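Ein Nachtrag zur Flusow-Ausgabe: Doppelblatt im zweiten Band gefunden

25.05.2023

Wer sich mit den Gedichtbänden von Jarolim Flusow beschäftigt, und das sind ja nun einmal nicht sehr viele Menschen, der weiß, dass die zweibändige Ausgabe aus der Offizin Vever lange als eine der am besten verstandenen Drucksachen ihrer Zeit galt. Man kannte den Satz, man kannte das Papier, man kannte die etwas launischen Kupfer, und wer ein Exemplar aufschlug, der meinte zu wissen, was ihn erwartet. Umso schöner ist es, dass wir heute von einem Fund berichten dürfen, der diese Gewissheit ein kleines Stück verschiebt und der, wie so oft, beim Blättern zustande kam.

Gebhard Ortner, vielen unserer Leserinnen und Leser durch seine geduldigen Kollationen bekannt, hat im zweiten Band eines Exemplars aus der Sammlung Mahmoudi ein Blatt gefunden, das dort doppelt vorhanden ist. Das eine Blatt ist ordnungsgemäß eingebunden und entspricht dem, was alle bisher verglichenen Exemplare an dieser Stelle zeigen. Das andere liegt lose dahinter, ist am inneren Rand sauber beschnitten und trägt denselben Text in einem anderen Satz. Anders heißt in diesem Fall: Die Zeilen brechen überwiegend an denselben Stellen um, aber die Abstände stimmen nicht überein, ein Kolumnentitel steht eine Spur zu weit links, und in der dritten Strophe der »Abendfahrt« liest man »Ufer« mit einem Ausrufezeichen, wo sonst ein schlichtes Komma genügt.

Das klingt nach wenig, und es ist auch wenig, das gibt Ortner gern zu. Für den Sinn der Gedichte ändert sich so gut wie nichts. Für die Druckgeschichte aber ist die Sache ausgesprochen reizvoll, denn ein neu gesetztes Blatt setzt voraus, dass jemand in der Werkstatt einen Anlass hatte, diese beiden Seiten ein zweites Mal in die Hand zu nehmen. War der erste Satz verunglückt? Waren zu wenige Bogen gedruckt worden? Oder gab es eine spätere Teilauflage, von der in den Geschäftsbüchern keine Spur geblieben ist? Die Bücher der Offizin Vever sind leider gerade für den fraglichen Zeitraum lückenhaft, und wer sie je in der Hand hatte, der erinnert sich an die braunen Wasserränder und an die herausgeschnittenen Lagen am Ende.

Das Exemplar und sein Weg

Das Buch selbst hat eine hübsche Herkunft. Auf dem Vorsatz steht ein Besitzvermerk, der in schöner, etwas schräger Hand den Namen einer Familie Cokano nennt, dazu die Zahl 47, vermutlich eine Stellnummer aus der Hausbibliothek. Aus dem Hause Cokano sind bisher nur 2 weitere Bände bekannt, beide mit demselben Vermerk und beide in jenem rötlich gesprenkelten Halbleder, das man offenbar für die ganze Reihe bestellt hatte. Der Flusow ist später neu aufgebunden worden, wobei der alte Rücken glücklicherweise innen eingeklebt wurde, eine Rücksicht, für die man dem unbekannten Buchbinder noch heute die Hand drücken möchte.

In die Sammlung Mahmoudi kam der Band mit einem größeren Posten Lyrik, der lange Zeit nur summarisch verzeichnet war. Im vergangenen November begann Arash Dehghan, der die Sammlung bibliographisch betreut, mit der Aufnahme dieses Postens, Band für Band und mit jener Gründlichkeit, die man sich überall wünschen würde. Er notierte zum Flusow zunächst nur »ein Blatt lose, wohl gelöst« und legte den Zettel zu den übrigen. Erst als Ortner für seine eigene Arbeit um eine vollständige Lagenbeschreibung bat, rechneten die beiden nach und stellten fest, dass gar kein Blatt fehlte. Es war eines zu viel.

»Ich habe dreimal von vorn angefangen, weil ich überzeugt war, mich verzählt zu haben«, erzählt Dehghan. »Man rechnet immer mit einer Lücke. Mit einem Überschuss rechnet man nicht so leicht, und deshalb habe ich zuerst an meinem Bleistift gezweifelt und dann an der Lagenformel, und erst ganz zum Schluss habe ich die beiden Blätter nebeneinandergelegt.«

Was am Satz auffällt

Ortner hat inzwischen beide Blätter Zeile für Zeile verglichen und seine Beobachtungen in einem kleinen Aufsatz niedergelegt, der in unserem nächsten Heft auf Seite 504 beginnen wird. (Wir zählen unsere Seiten bekanntlich durch den ganzen Jahrgang, was uns jedes Jahr einige freundliche und einige weniger freundliche Briefe einträgt.) So viel sei hier schon verraten: Das lose Blatt verwendet dieselbe Type wie der übrige Band, allerdings in einem merklich abgenutzteren Zustand. Besonders das kleine g, dessen Schleife in den frühen Bogen noch scharf und offen steht, ist auf dem losen Blatt an mehreren Stellen zugelaufen. Auch das lange s zeigt einen Schaden am Kopf, der sonst erst in späteren Drucken der Offizin auftaucht.

Das spricht nach Ortners Ansicht dafür, dass der zweite Satz tatsächlich der jüngere ist. Ganz sicher ist er sich nicht, und er bittet ausdrücklich darum, dass man ihm widerspricht, wenn man bessere Gründe hat. Abgenutzte Lettern können schließlich auch schon beim ersten Mal in einen Setzkasten geraten sein, und wer einmal versucht hat, eine Chronologie allein auf ein zugelaufenes g zu bauen, der ist mit Behauptungen vorsichtig geworden.

Das Papier hilft nur halb weiter. Beide Blätter sind geripptes Bütten von ähnlicher Stärke, aber auf dem losen Blatt fehlt das Wasserzeichen, was bei diesem Format ohnehin auf jedem zweiten Blatt zu erwarten wäre. Die Abstände der Kettlinien weichen ein wenig voneinander ab. Ortner hält das für bemerkenswert, Dehghan hält es für Zufall, und beide haben uns gebeten, auch diese Uneinigkeit getreulich zu vermelden, was wir hiermit mit Vergnügen tun.
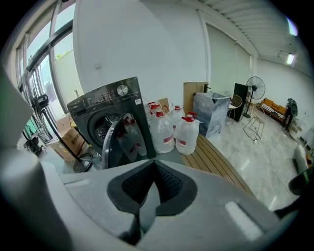
Bitte um Mithilfe

Nun kommt der Teil, in dem wir Sie brauchen, liebe Leserinnen und Leser! Von der Flusow-Ausgabe wurden nach der Ankündigung des Verlegers 100 Exemplare auf besserem Papier gedruckt, dazu eine gewöhnliche Auflage, deren Höhe wir nicht kennen. Viele davon stehen heute in privaten Regalen, oft unauffällig gebunden und seit Generationen nicht mehr von vorn bis hinten durchgesehen. Falls Sie selbst einen zweiten Band besitzen oder jemanden kennen, der einen besitzt, dann schlagen Sie doch bitte die »Abendfahrt« auf und werfen einen Blick auf die dritte Strophe. Steht hinter »Ufer« ein Komma, so haben Sie den bekannten Satz vor sich, und auch darüber freuen wir uns, denn eine Zählung lebt auch von den gewöhnlichen Fällen. Steht dort ein Ausrufezeichen, so schreiben Sie uns am besten noch am selben Tag.

Hilfreich wäre außerdem eine kurze Angabe zum Einband, zu alten Besitzvermerken und dazu, ob das Blatt mit seinem Gegenblatt zusammenhängt oder auf einen Falz geklebt ist. Letzteres würde bedeuten, dass man es mit einem Karton zu tun hat, also mit einem nachträglich eingefügten Ersatzblatt, und dann sähe die ganze Angelegenheit gleich wieder anders aus. Bitte lösen Sie nichts, biegen Sie nichts auf, und lassen Sie lose Blätter genau dort liegen, wo sie liegen. Auch ein Blatt an scheinbar falscher Stelle kann etwas erzählen, und es wäre jammerschade, wenn es aus lauter Ordnungsliebe den Platz wechselte.

Wer unsicher ist, darf auch gern ohne jede Fachsprache schreiben. Ortner beantwortet Zuschriften selbst, meistens ausführlicher, als man erwartet hat, und legt bisweilen eine kleine Skizze bei.

Wie es weitergeht

Die Sammlung Mahmoudi lässt das Exemplar vorerst in dem Zustand, in dem es aufgefunden wurde. Das lose Blatt bleibt an seinem Ort, bekommt aber einen Umschlag aus säurefreiem Papier, damit es beim Vorlegen nicht herausrutscht. Eine Einsicht ist nach Anmeldung bei Arash Dehghan möglich, der darum bittet, den Wunsch nach dem Flusow gleich im ersten Brief zu nennen, damit der Band rechtzeitig bereitliegt.

Ortner wiederum möchte sich als Nächstes den ersten Band vornehmen, der bisher noch gar nicht auf Satzvarianten geprüft worden ist. Er macht sich da keine großen Hoffnungen, wie er schreibt, aber er habe sich beim zweiten Band ja auch keine gemacht. Zwei Exemplare sind ihm bereits zugesagt, ein drittes steht in Aussicht, sofern sich der Besitzer für ein paar Wochen davon trennen mag.

Zuschriften zur Flusow-Umfrage erreichen uns wie immer über die Redaktion, mit dem Stichwort »Abendfahrt« auf dem Umschlag oder in der Betreffzeile. Die Ergebnisse drucken wir ab, sobald genügend Meldungen beisammen sind, und wer namentlich genannt werden möchte, der schreibe es bitte dazu.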